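We use cookies to improve your visit. By continuing to browse you accept our use of cookies. Accept / Find out more

Winter safety check, Partanen Cottage, Skerkby

Inspected Saturday, February 1, 2014, in sleet. Same list as last July with the barbecue taken out and the chimney put in. Items are marked OK, Fix, or Watch. Watch means I don't like the look of it and can't say why.

Outside

Front path – Fix. Moss on the lower flags again. Scraped half of it and slid down the rest. Salt bin is full, though the salt has become a single piece of salt.
Handrail – OK. Took my full weight, see above.
Outside light – Fix. Comes on for cats and passing lorries. Does not come on for a person holding keys.
Oil tank – OK. Gauge reads 546 litres. Lock stiff but working.
Gutters – Watch. Something is growing in the back one and doing well.

Smoke, heat and carbon monoxide

Hall and landing smoke alarms – OK. Both are the Zulance mains type and both go off together, so I tested one and was deafened by two.
Kitchen heat alarm – OK. Guests sometimes put a shower cap over it. None found this time.
Carbon monoxide alarm, sitting room – Fix. Past its replace-by date. It still beeps when pressed, but that only shows that the beep works. New one ordered.
Fire blanket – OK. Back on its hook by the kitchen door after a spell in the cupboard under the tea towels.
Extinguisher – OK. Pin in, needle in the green.

Kitchen electrics

Sockets – OK. No scorching, no cracks, no wobble.
Kettle – Fix. Lid doesn't shut unless spoken to firmly. Replace.
Toaster – OK. Crumb tray emptied. I have seen smaller loaves.
Electric cooking pot – check plug, lead, lid knob and both side handles. Write the result on the appliance card and put the card back in the drawer.
Extension leads – none allowed in here, and none found.
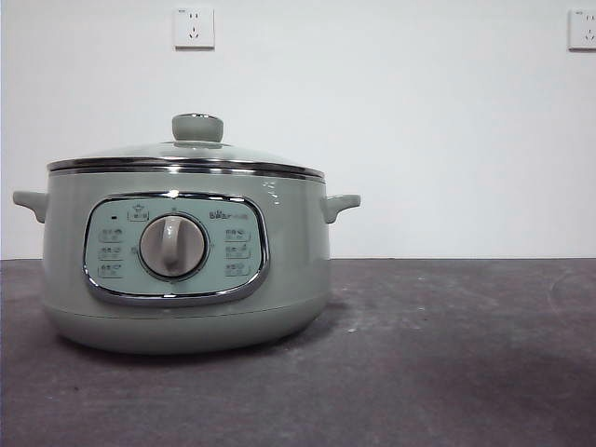 Wisunside wrote: Useful list, thanks, but where do you keep the record of the plug checks? We have a let up the valley and were told to put a sticker on everything. The stickers came off in the washing-up and now half our mugs say PASSED. Also, do you check things guests bring with them? We had one arrive with his own deep fat fryer.

Fair questions. The cards stay in the kitchen drawer and a copy goes in the green folder at home, which has survived everything so far except being lent out. As for guests' own appliances, the house rules ask them not to bring anything with a heating element. I can't search their cars. The fryer is going on the list.

Stairs and bedrooms

Stair carpet – Fix. Loose at the third tread from the top, precisely where you'd want it not to be. Tacked down for now, fitter to come.
Banister – OK.
Window restrictors – OK in the back bedroom. Watch in the front, where someone has undone the screw and put it neatly in the soap dish.
Bunk bed – OK. Bolts tightened. Top bunk guard rail sound. The notice saying no adults on the top bunk has been signed by several adults.
Blind cords – OK. All on cleats, all short.

Heating and water

Boiler – OK. Pressure fine, service record up to date.
Hot tap, bathroom – Watch. Too hot to keep a hand under. Mixing valve turned down a touch, check again next visit.
Frost thermostat – OK. Set at 8 degrees and taped over, as guests treat any dial as a suggestion.

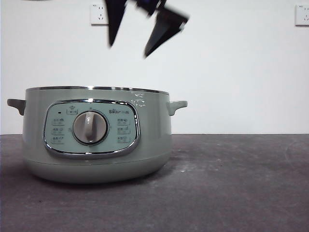
Taps that don't get much use need running as well, so the outside one and the shower in the annexe were both left going for a good few minutes while I stood there thinking about the water bill. Shower head taken off and descaled. The washer was perished and has been changed.

Stopcock – OK, and now labelled. The old label said "NOT THIS ONE" and was tied to this one.
Chimney – swept in the autumn, certificate in folder. Guard in place. Ash bucket is metal and has its lid, and lives outside on the slab. If you find it on the rug, please put it back.

Paperwork

Emergency sheet – Fix. Still gives the old number for the surgery. The address is right, and so is the advice to say "35, past the chapel", which gets an ambulance here faster than the postcode does.
First aid box – Fix. Full of triangular bandages, no plasters whatever.
Guest book – not a safety item, but somebody has reported the moss in it, in verse.

To buy: carbon monoxide alarm (chase order), kettle, plasters, loose salt.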